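From: Hedvika Ondrejka
To: Semitz small repairs list
Date: Oct 7, 2021
Subject: Re: Sticking trigger, and small screws

Acheampong wrote:
> My daughter's toy gun has a trigger that sticks halfway.
> Is it the spring or the gears? And what do you use on
> deep screws? My Urninon driver slips in all of them.

Check the spring first. In September I had two with the same fault, and both times the return spring had jumped off its post.
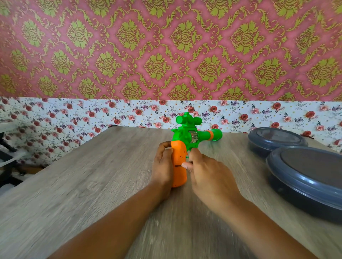 Gear wear is the less common fault, and on many toys you have to split the shell to find out. Look for a window before you do that. The green and orange one has a small transparent window in the right side of the body with light-colored gears behind it, so you can pull the trigger and watch the train before opening anything. If the gears turn freely, go back to the spring.

On the driver - slipping usually means the tip is one size too large and rides on the edge of the recess. Go down a size and press harder than you turn. I keep screws in lidded round tubs, one per job.

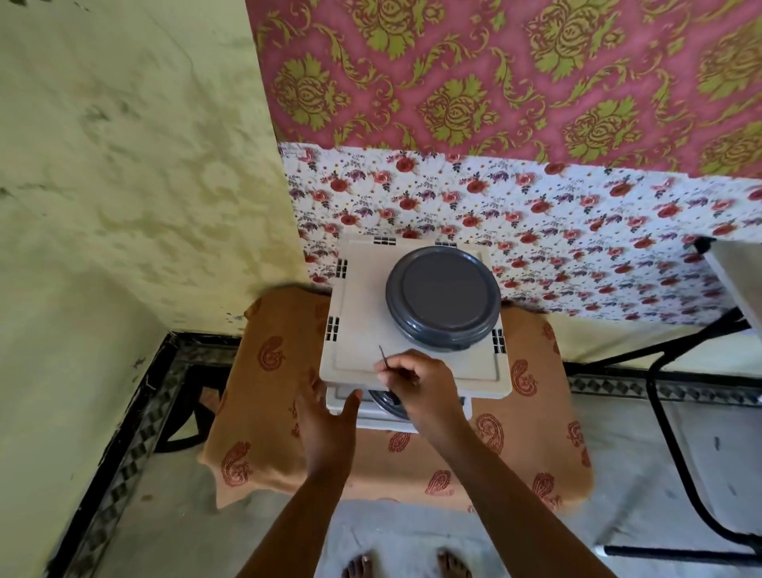

TOOLS, THIN

For appliance lids I use a thin metal tool pinched in the fingers, with the other hand against the front edge of the lid. Unplug first.

Hedvika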